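## 6. Finger pads: inspection and replacement

Applies to the Uson two-finger gripper on the hand-held tool and on the Stistanel bench arm. Both use the same fingers and pads.

Check the pads every 20 hours of use. A rough or matte face is normal. Fraying along the lower inner edge is wear, and should be written in the log even if the pad still grips well.

**Caution:** Switch off the drive and unplug the tool before putting your hands between the fingers. The fingers can close without warning when power comes back on.

### 6.1 Removing a pad

1. Open the fingers fully, then switch off and unplug.
2. Lay the tool on its side on a clean cloth.
3. Work the plastic pry tool under the outer edge of the pad. Don't use a screwdriver, as it will mark the finger.
4. Peel the pad back slowly toward the tip.
5. Wipe the bare finger with isopropyl alcohol and let it dry.

**Note:** Leave the brass eyelets in the finger arms alone. If one is loose, tag the finger and give it to Ostap Savchuk.

### 6.2 Fitting a new pad

1. Test the pad dry against the finger before peeling the backing.
2. Peel the backing and seat the lower edge first.
3. Press down along the full length and hold for 20 seconds.
4. Leave for 9 hours before gripping anything.
5. Fit the second pad the same way. Always change both, even if only one is worn.

Spare pads are in the Karpenko drawer unit. Plidwood pads are the same colour but thicker, and will throw off the closing width.

### 6.3 Check after fitting

1. Plug in and run one open and close cycle with nothing between the fingers. The pads should meet evenly.
2. Open the fingers fully and bring them up to a light object on the white table, one finger to each side.
3. Close at the lowest force setting, lift a few centimetres and set it down again.
4. If the object tilts as the fingers close, go back to 6.2 and reseat the pads.

Small loose fibres at the pad edge can be trimmed with scissors. Don't pull them. Record the change in the log with your initials. Csaba Kerekes orders new pads when the drawer is down to six.

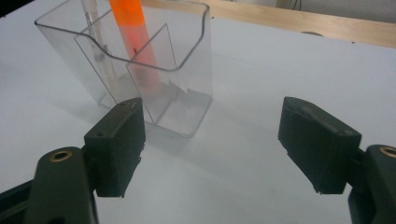
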